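Home | Course Notes | Week List | Reading | Contact

Print this page | E-mail this page

Looking After Household China
Notes for week 5 - sorting a mixed set

Hello again, all. I said I'd write up what we covered, mainly for those who missed it, so here goes (I've tidied my grammar a bit, but not much).

We started with the question Lovely Buenaventura asked back in September - what do you do when you've got crockery from three different places and none of it is a proper set? My answer is that you stop worrying about the set and sort by shape first. Deep plates with deep plates, bowls with bowls, shallow dishes on their own. Pattern comes second. I've got over 261 pieces at home and I'd never find a thing if I went by flowers!

Do your sorting on a table with a cloth on it, please. A bare top is slippery and a foot ring can scratch it badly.
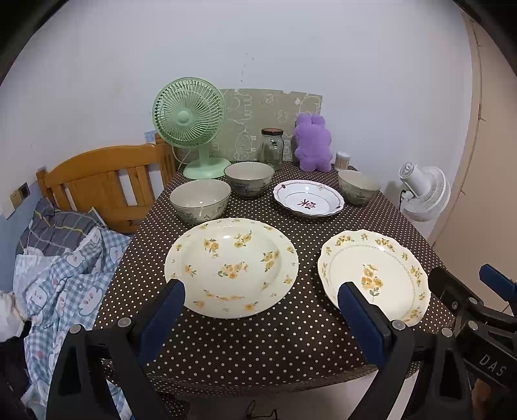 Rims are where I'd like you to spend your time this week. Most chips happen there, and a rim tells you a lot about how a piece wants to be stored. A plain round one stacks happily. A scalloped one, like the cream plate on the right with the yellow sprays, only sits well on another of the same shape, so I'd put it on top of the pile and never in the middle. The three greenish-grey bowls have gold rims, and gold means no microwave and no scouring pad, ever. I wash mine by hand in a plastic bowl with a tea towel in the bottom.

Alfredo Manalo asked whether felt circles are worth the money. I cut mine out of old blankets, 18 at a sitting, but kitchen roll does perfectly well between plates if you change it when it gets grubby. Don't use newspaper - the ink comes off on pale glazes and it's a pain to shift.

For next time: bring one plate and one bowl that don't match, wrapped separately. Look underneath for a maker's mark and copy it down exactly, numbers and all (mine says 636 and I still haven't worked out what it means). If you can't find a mark, write "none" and bring it anyway.

Print this page | E-mail this page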